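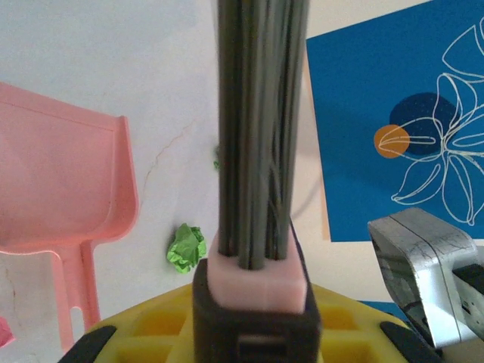 How long should I leave sourdough in the fridge before baking?
Twelve hours suits most loaves, and a full day gives you a tangier one.

Posted by crumbly_moll, 4/3/22

That's the advice pinned at the top of the Indgate bakers' board and I've been following it faithfully, but last weekend I forgot a loaf for two whole days and oh my word, the flavour! Dark crust, big blisters, proper tang. I used the Lerier strong white (731 g for two small loaves, I know, odd number, it was the end of the bag). Has anyone else gone this long?

ryebeard
Two days is too long for me. Mine spreads out like a cowpat and the inside goes gummy. Twelve hours and not a minute more.

crumbly_moll
Ha, mine did spread a bit! Still ate the lot with butter though.

oven_gloves107
I'm with moll on this one — long and cold every time. Ryebeard, how warm is your dough when it goes in? If it's already puffy it keeps rising for hours before the fridge gets hold of it. I put mine in while it still feels a bit tight and it holds its shape beautifully.
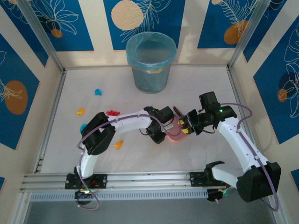
The other thing that helped was a lower shelf, right at the back. My fridge is much colder there and the difference was huge, I was so pleased. I've been doing it that way since October and I've not had a flat one yet.

ryebeard
It goes in puffy, I'll admit. But I still think the flavour gets too sharp. My lot won't touch it.

tinloaf
Try a bit less starter if it's too sharp for them. And a tin hides all manner of spreading!

crumbly_moll
Ooh, good shout on the tin. Got a batch going in tonight, will report back with crumb pics.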